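Workshop > Notebook > Sewing machines > Cup seamer, second strip-down

Notebook Machines Spares Leather Contact

November, started just after two in the afternoon.

Vakulenko cup seamer back on the bench. Same complaint as before: skipped stitches going over a joined seam on lambskin, fine on single thickness. Timing was left alone last month and I want to rule it out properly before touching the cups.
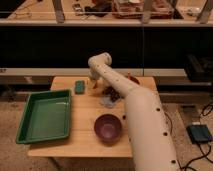
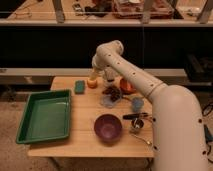 Wyn Ifans, machine repair, Waden workshop

Started with the needle. The one fitted was bent very slightly, enough to see when rolled on the glass. Changed it for a new one of the same size and sewed a test strip in the offcuts Yvette left. Still skipping at the joins, perhaps a little less often. The bent needle was not the fault but it won't have helped, and it may have marked the looper. Looked at the looper under the lens and found a small burr on the point. Stoned it off and polished with the fine paste. Ran a thread over it by hand afterwards and it no longer catches.

Second test strip, 79 stitches across a join and back. Two skipped, both on the uphill side of the join where the front cup climbs on to the extra thickness. On the downhill side it sewed clean both times.

Timing next. Turned the machine over by hand with the cover off. The looper was arriving late, with the needle already well on its way back. Slackened the clamp screw on the looper shaft and moved it forward a touch, then a touch more. The screw head is chewed and wants replacing. I have used the old one for now with a new washer under it. Do not lean on it. There should be one in the Travholm box, second drawer, but the drawer is full of belt hooks and I gave up looking.

With the looper moved, strip three had no skips on the lambskin. Tried it on the heavier shearling and it skipped once in the thick part near the spine. Slowed down and it was all right. That machine was never sold for shearling that heavy, so I'm not chasing it.

Cups

Both cups off and cleaned. A lot of packed hair behind the rear cup, felted hard, with oil in it. Had to be picked out with a scriber. This is the second time I have found it like that, so the cleaning note on the machine either isn't being read or isn't clear enough. Rewritten in larger letters and stuck to the side of the motor box.

Knurling on the front cup is worn smooth over a part of the rim on one side. You can feel it with a thumbnail. That would explain the uphill side, as the front cup slips a little when it has to climb and the feed falls behind. Turned the cup round to see if the skip would follow the worn part. Hard to say, as by then the timing had been moved and there were hardly any skips left to follow. I should have done these in the other order.

New front cup to be ordered from Drirnisberg. They quoted 18 working days last time and it took longer. Ask whether they still cut the coarse pattern. The fine one marks the grain side on thin skins and we had complaints.

Spring pressure: the adjusting nut was wound in nearly as far as it would go. Somebody has been making up for the worn cup with pressure. Backed it off five full turns and the skins stopped coming out with a track along the edge. If it starts slipping before the new cup comes, put one turn back and no more than that.

Thread

Not much in this, but for the record. The cone on the machine was an old one, a bit dry, and it snapped twice during setting up. Put on a fresh cone of the same weight. Tension disc had a groove in it, so I swapped the two discs over to give a clean face. Tension now set by feel, slightly looser than it was. The seam opens flat when pulled and the stitches don't ladder when I cut one.

Motor and clutch

Clutch is grabbing. Treadle has some 2 cm of nothing at the top and then it goes all at once. Yvette has got used to it but a new starter would run straight off the end of a skin. Took up the slack in the chain by one link, which is too much, and had to pack the bracket out to bring it back. Better now, though still not good. The clutch lining is glazed. Roughed it with coarse paper and it takes up more gently. It will glaze again. Put a lining on the same order as the cup.

Belt is fine. Oil level was low, topped up. There is a weep from the lower bush on the drive side, one drip on the paper after an hour's running. Leaving it, with a pad tucked under so it doesn't get on the skins.

Late afternoon. Yvette Thibodeau tried the machine with a collar, lambskin, three joins in it. No skips. She says it pulls slightly to the left now compared with before. I think that is the spring pressure coming off, and she agreed to give it a few days before I alter anything. She would like the knee lifter brought in closer as well. Looked at it and the arm is bent, which is probably where the extra reach came from. It needs to come off and go in the vice. Not done today.

To do
- front cup, coarse if they have it, and clutch lining (Drirnisberg)
- clamp screw for looper shaft, try the Travholm box again
- straighten knee lifter arm
- check seam on shearling again with the new cup on
- write the needle size on the machine, the plate is unreadable

Added later, same day. Ran it for another half hour on offcuts with the cover on. The noise I put down to the looper last month is still there, a light tick once every turn, and it goes when the handwheel is held in towards the body. So it is end float on the main shaft and nothing to do with the looper. There's a collar behind the handwheel that ought to take it up. Left for next time, as it wants the wheel off and the puller is out on loan.

Old cup not thrown away. It is in the tin with the others, marked with a dab of paint on the worn side, once the new one arrives and it comes off.

Correction to the line above: the cup is still on the machine. Paint mark is already on it.

Waden workshop notebook | Questions to Wyn or Yvette at the bench | © Waden workshop | Back to top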